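Folding fuzzy sweaters – drawer or shelf?
Merico Home Forum > Closets and Laundry > 2,102 views

brondedis
My red rabbit sweater, all laid out and ready to fold!
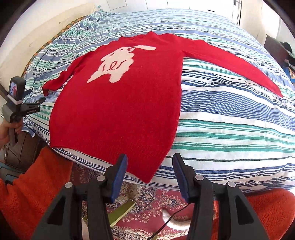 How do you keep a thick knit from stretching out in storage?
Fold it and lay it flat, with the heaviest sweaters at the bottom of the pile.

That much I've got down. What I can't settle is the fold itself. I go sleeves in, then sides, then hem up to the collar, and I love how it comes out – a fat little square!

akura_knits
Oh, I love that rabbit! I'd fold in thirds from the hem so you don't get one hard crease right across the picture.

rathore30
Thirds makes it too thick for my drawers. I roll mine, sleeves tucked in first, and I can see every sweater when I pull the drawer open. It's so satisfying.

akura_knits
Rolling is great for T-shirts, but my fuzzy ones came out all wavy at the hem. Never again!

rathore30
You're rolling too tight, then. Keep it loose, like a towel. Mine sat in there until July and came out fine.

brondedis
Okay, I tried both on the bed just now. The roll is cute but it won't stay rolled, so thirds wins for me. Rabbit side up, of course!

plainpine200
Shelf person checking in. Stacks of four, tops, or they slide over every time you grab one.

rathore30
Four? I get 2 before mine tip over. Still team drawer.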